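Gureo Project Report: Drinks Service on a Plain Table

2. Materials
The trial used a white tabletop, clear plastic water bottles and white paper cups. 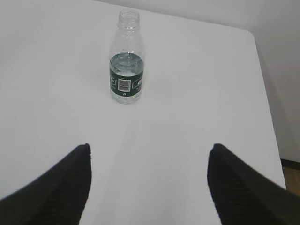
Bottles were stood upright, labelled to Karabulut store practice. Litres dispensed were logged in the Prarnine sheet, with 20 entries per page.

3. Cup behaviour
Paper cups deform at the rim under side pressure. Colour of the liquid was noted by eye.

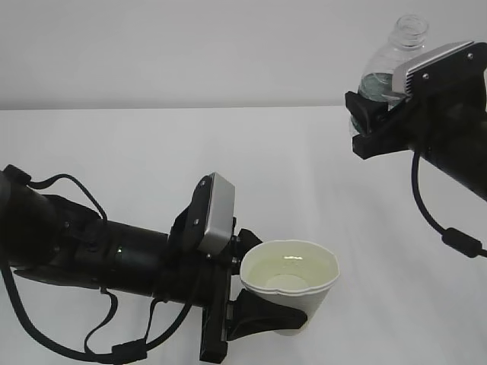 Irnness Student Reports, Vol. 3, p. 113

Rim shape was recorded before disposal.

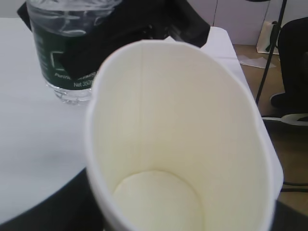

Why were paper cups chosen?
They stack compactly and the Gureo budget covered a sleeve of 100.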